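March, gone eleven at night

Workshop diary. Kettle descaled, finally. The rest of the evening went on the arm.

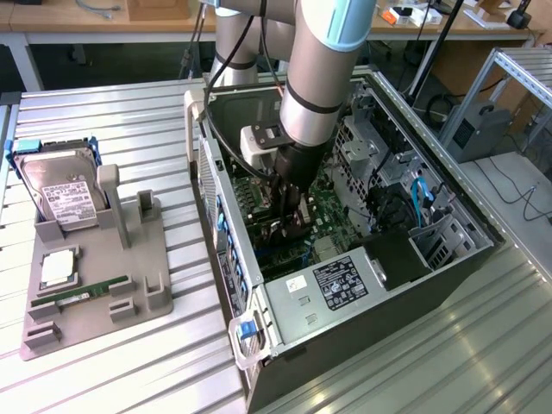

Gripper down over the memory slots, parts tray to the left.

I had meant to write this up while it was fresh and then I ate a whole packet of oatcakes over the sink, so it will have to be written up slightly stale.

The plan, for whoever reads these when I'm gone (Marion, probably, looking for the spare key), is that the arm takes an old desktop tower to bits and puts the bits in a tray. Hard drive in its blue caddy, processor, memory. Then it puts them all back. Donnie Moncrieff asked me what the point was of a machine that ends up exactly where it began, and I said he should know, he's been married to the same allotment since he retired. He took it quite well. He has also lent me his good torque screwdriver, so I'll have to be nicer about the allotment.

The tray is the third version. Version one was too shallow and version two was lovely, with a little rounded lip on everything, and held nothing whatsoever. Miyuki drew this one over a weekend and printed it in grey because grey was what was on the spool. It has a slot at the back for the drive to stand up in, a square recess for the processor and a long slot for the memory, and various posts and blocks whose purpose she explained to me at length while I was thinking about my tea. I nodded. I now have to find out what the tall post is for without asking her again.

Memory is the hard one. A drive in a caddy is a great big lump and you can be a few millimetres off and still come away with it. A memory module wants to go straight down into its slot, dead upright, with a push at the end that feels as if you're about to break something. I've done it by hand for years and never once thought about how much I lean on it. Tonight I tried to put a number on the lean. I pressed a module against the kitchen scales, then pressed it again, and got two figures so unlike each other that I put the scales away.

So I spent two hours on approach heights. Bring the gripper down over the slots, stop, look at it from the side with a torch, write down how far out it seems, lift, nudge, down again. The running count on the controller says 3,647 moves since I last reset it, and I'd say most of those were me changing my mind. The count doesn't care what I was feeling, and it has no column for swearing.

The cable down the side of the arm is still bothering me. It loops out from the upper part and back in towards the gripper, and I keep picturing it hooking itself on the corner of the drive cage and taking the lot off the table. Heather says I should clip it in two more places and stop picturing things. Heather wired half of Valtdale before she came to us and has no patience with imagination. I've ordered clips from Gillies. They were out of the small ones, so I've ordered the large ones, and will be told about it.

Rhiannon put her head in at nine or so, wanting the big vice. She watched two descents in silence and then asked whether the tower ought to be fastened to the table. I said it was on my list. It is on my list now. I've been adjusting the arm for a fortnight, to the width of a fingernail, over a case that is lying on its side on an aluminium table with slots in it, the entire purpose of which is bolting things down. She borrowed the vice and was decent enough to say nothing more.

Things to do, then. Some sort of clamp at two corners, something soft under the jaws so as not to mark the case. Clips. Teach the tray positions again once the case is fixed, which means all of them, memory included, and I can feel the evening going already. Ask Donnie about the bit of rubber matting he keeps mentioning. Get my box of oddments off the desk behind before Marion needs the desk for the Corosar order, as she has been saying she will in a voice that gets a little lighter every time.

I did try the drive once before packing up, very slowly, with my hand on the stop button and my other hand over my mouth for some reason. Out of the tray, up, across a bit, back, down. It sat itself into the slot without a scrape. I made it do it again in case I'd dreamt it and it did it again, a shade to the left. I'll take that over anything else I got done this month, the kettle included.

Bed. Must remember the bins go out first thing, and that the torch is still on the bench with its batteries dying.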